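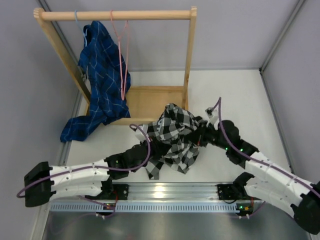

Mestov wooden garment rack with a blue plaid shirt on the rail.

Review by Kenna Rennie, 2026-05-23

I bought the Mestov in July of last year for the corner by the ironing board. It replaced a chrome rack from Berkeleo that lost a caster and never stood straight again. When I ordered, the Mestov had 1136 ratings on the store page, and most of the complaints were about shipping.

Assembly took one evening. The instructions are a single folded sheet with small drawings, and two of the steps are printed in the wrong order. Lay all the parts out first. The bolts are decent, but the hex key in the bag is soft, so use your own. 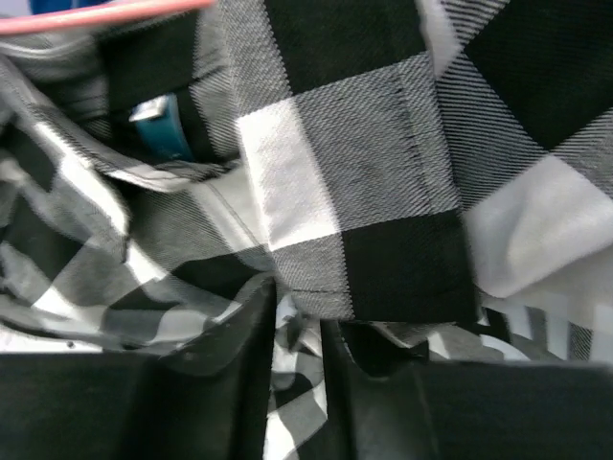
Heavy things are where it starts to complain. Shirts and blouses are fine. Two winter coats at the same end made the rail creak, and I moved them back to the hall closet. Spread the load and it stays quiet.

The wood has held up well. I wiped it down with a damp cloth every few weeks and have not had a splinter or a snag. Plastic hangers slide along the rail easily — wire ones left faint gray marks that I had to rub off with an eraser.
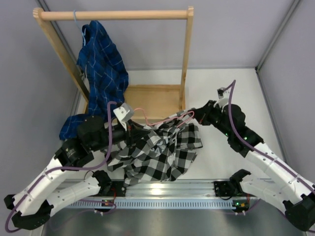 The base is good for a folded sweater or a pair of slippers, but dust collects along the raised edges and a vacuum nozzle won't reach all of it. I use an old paintbrush.

I also looked at the Kaczmarczyk rack, which folds flat and costs more. If you need to put yours away between laundry days, get that one. Mine stays out all year, and I would buy the Mestov again. Four stars, with one off for the instructions.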